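From: Femke Baert
To: Drunbridge home automation list
Subject: Re: chores, and when do we get out of them

> Bosman wrote:
> The Milar people told our shop they'd have a machine sorting
> returns by December. My wife wants to know why it can't
> come home afterward and clear the table. She's only half
> kidding. Is anybody close on this, or should I go on buying
> dish soap?

Buy the soap. Buy the large bottle.

I've spent most of the winter on the Rastovex task set, which is table clearing and a few related miseries, all in simulation. We run a job 400 times overnight and read the results over coffee. The software has never once complained about whose turn it is, so in that respect it's already ahead of my household. 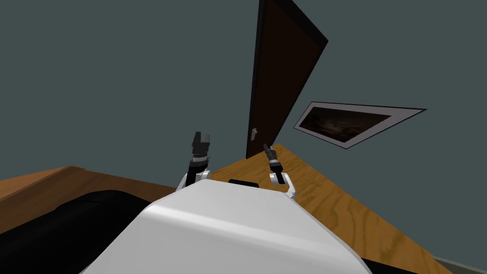

Clearing a table sounds like one chore until you write it down for a machine. Then it's finding the cup, deciding whether the cup is finished with, getting hold of it, and not putting an elbow through the cup next to it. Two arms help less than you'd think, as each one is mostly an obstacle to the other. Wood is its own headache. A brown top with that many swirls and knots gives the vision side plenty to be wrong about, and one of our older models was very fond of picking up knots. It tried for 15 minutes once. I admired the attitude.

The door I'd leave for later. A lever handle is kinder than a round knob, but you still have to push it down, pull, and get a wide body out of the way of the door you're opening. My best run on doors is 8 out of 20, and I was generous with two of those.

Sorting returns on a shop floor is a fairer fight. Same bins, same lights, no toddler. If Milar says December I'd believe them, though I'd ask which one.

Does anyone have numbers for wet plates? Mine are all dry, which your wife will tell you is cheating.

Femke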